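Skript zur Übung "Arbeiten mit zwei Armen", Teil 3: Regeln, Normen, gute Gewohnheiten

So, weiter geht's mit dem Teil, bei dem in der Vorlesung erfahrungsgemäß die Handys rauskommen. Ich versuche, es kurz zu halten, und ich schreibe hier wirklich nur auf, was ihr am Platz braucht. Die Herleitungen stehen im Foliensatz.

3.1 Welche Norm gilt denn nun?

Für Industrieroboter ist ISO 10218 der Einstieg: Teil 1 richtet sich an die Hersteller, Teil 2 an alle, die eine Anlage daraus bauen. Und das sind im Zweifel wir! Wer einen Arm auf einen Tisch schraubt und einen Greifer dranhängt, hat eine Anwendung gebaut, und die muss jemand beurteilen. Dazu kommt ISO 12100 für die Risikobeurteilung an sich (Gefährdung finden, einschätzen, mindern, nochmal hinschauen). Für Mensch und Roboter im selben Raum schaut ihr zusätzlich in die ISO/TS 15066, da stehen die Überlegungen zu Kraft und Druck bei Berührung drin.

Ich frage in der mündlichen Prüfung übrigens gern, warum ein "kollaborativer Roboter" für sich genommen noch keine sichere Anwendung ergibt. Denkt an den Greifer. Denkt an das, was der Greifer hält. Ein weicher Ball und ein Schraubendreher sind zwei völlig verschiedene Beurteilungen, auch wenn der Arm derselbe ist.

3.2 Zwei Arme, ein Tisch

Bei einem einzelnen Arm denkt man an Mensch und Maschine. Bei zweien kommt Maschine gegen Maschine dazu, und das unterschätzen fast alle, ich früher auch. Im Projekt Fanby hatten wir zwei Arme, die jeder für sich brav in ihren Grenzen blieben. Nur überlappten sich diese Grenzen über der Tischmitte, und die Fingerspitzen haben das dann ausgebadet. Seitdem gilt bei mir: Der gemeinsame Bereich wird vorher festgelegt und aufgeschrieben, und es ist immer klar, welcher Arm dort Vorrang hat.

Schaut euch bei der Gelegenheit auch die Kabel an. Die Grenzen in der Software kennen den Arm, vielleicht noch den Greifer, aber das Kabel, das unten am Arm herauskommt, kennen sie in der Regel nicht. Also einmal langsam von Hand durch den ganzen Bewegungsbereich fahren und zuschauen, wo es spannt oder schleift.

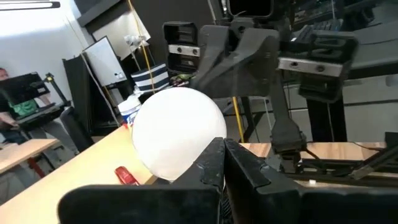 Abb. 3.1: Weißer Schaumstoffball vor den Fingern des linken Greifers, dahinter der zweite Arm.

Für die Übung arbeiten wir mit solchen leichten Objekten, und das bleibt auch so, bis ihr die Checkliste ohne Nachfragen durchbekommt. Stifte dürfen auf den Tisch, wenn sie zur Aufgabe gehören, und dann bitte mit Kappe drauf. Alles andere kommt weg, auch der Kaffee!

3.3 Geschwindigkeit

Beim Einrichten von Hand kennt die Norm die reduzierte Geschwindigkeit, höchstens 250 mm/s. Wir stellen in der Übung 175 mm/s ein und bleiben dabei, auch wenn es euch quälend langsam vorkommt. In der Automatik gehen wir bis 300 mm/s hoch, aber erst nach einem kompletten langsamen Durchlauf, und dann greift niemand mehr über den Tisch. Kein schnelles Zurechtrücken, kein "ich halt das mal kurz". Erst anhalten, dann anfassen.

Das Zurechtrücken ist meiner Erfahrung nach der Klassiker. Im Nachbarprojekt Vultudell haben wir mal alle kleinen Zwischenfälle eines Semesters gesammelt, 28 Stück, zum Glück alles harmlos. Fast die Hälfte davon passierte, während jemand ein Objekt nur eben ein bisschen verschieben wollte.

3.4 Ablauf am Platz

Ihr arbeitet zu zweit. Eine Person bedient, die andere hat die Hand in der Nähe vom Not-Halt und macht sonst nichts (auch nicht protokollieren, das kommt in der Pause).

Vor dem Einschalten:
Not-Halt drücken, prüfen, wieder entriegeln.
Fingerspitzen ansehen. Leichte Schrammen sind okay, Risse oder Grate melden.
Schrauben an beiden Greifern auf festen Sitz prüfen.
Kabelweg frei, keine Schlaufe über der Tischkante.
Stühle so weit zurück, dass ihr im Stehen wegkommt.

Während des Laufs:
Bewegungen laut ansagen, auch wenn es sich albern anfühlt.
Bei Unklarheit anhalten und erst danach diskutieren.

Zum Schluss:
Beide Arme in Ruhelage, Greifer offen und leer.
Eintrag ins Platzbuch mit Uhrzeit, eingestellter Geschwindigkeit und allem, was komisch war.

3.5 Aufgabe bis zum nächsten Mal

Schreibt eine Risikobeurteilung für eine Ballübergabe von Arm zu Arm, maximal 2 Seiten. Ich will darin mindestens eine Gefährdung sehen, die erst durch den zweiten Arm entsteht, und für jede Maßnahme eine Angabe, wie ihr die Wirkung prüft. Die Vorlage liegt im Kursordner unter "Nanton". Wer im November abgibt, bekommt noch eine Rückmeldung vor der Prüfung, danach wird es bei mir eng.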